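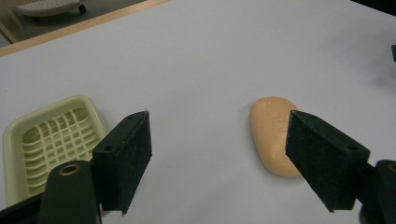 2018-10-12

Soap, batch 4 of the olive/coconut recipe. Same oils as batch 3, less water this time. Mercedes thinks the soft middles we kept getting came from too much water and too short a time in the mold, so I changed the water first and left everything else alone.

Oils 400 g total, mostly olive. Melted the coconut in the small Orico pot, then added the olive off the heat. Lye weighed on the Skilow scale. It drifted again when I left it on for a while, so I tared it twice and took the second reading. Needs a new battery or a new scale.

Mixed the lye outside on the step. Waited for both sides to come down to 40 C. Trace came quickly, after 4 minutes with the stick blender in short bursts. Batch 3 took a lot longer. I should have had the mold lined before I started, because by the time the paper was in, the mix was already thick and I had to spoon it. Tapped it down hard. Probably still some air pockets in the corners.

No scent in this one. The lavender from Pärn is nearly gone and I want to keep what is left for the January batch.

Mold is on the upper shelf under two towels. Please don't move it. Cut tomorrow if it's firm to the thumb, otherwise give it another day.

Checked batch 3 while I was waiting. Ten bars on the rack. The end bars are hard and lather fine. The middle ones still dent if you press them, and two have white powder on top. Wiped it off with a damp cloth and will see if it comes back. Daniyal used one of the end bars at the shop sink all week and says it goes to mush if it sits in water. He wants to try drying it on a slatted rack between uses. I told him to weigh it first and again at the end of the week so we have a number.

Weights for batch 3, middle bars only: down 10 g on average from the day they were cut. Still losing, so too early to wrap.

To do:
Order lye from Sestar, we have enough for one more batch.
Line the mold BEFORE melting anything.
Wash the blender head properly, there was old soap under the guard.
Ask Mercedes if she wants to try 25% coconut next or stay where we are.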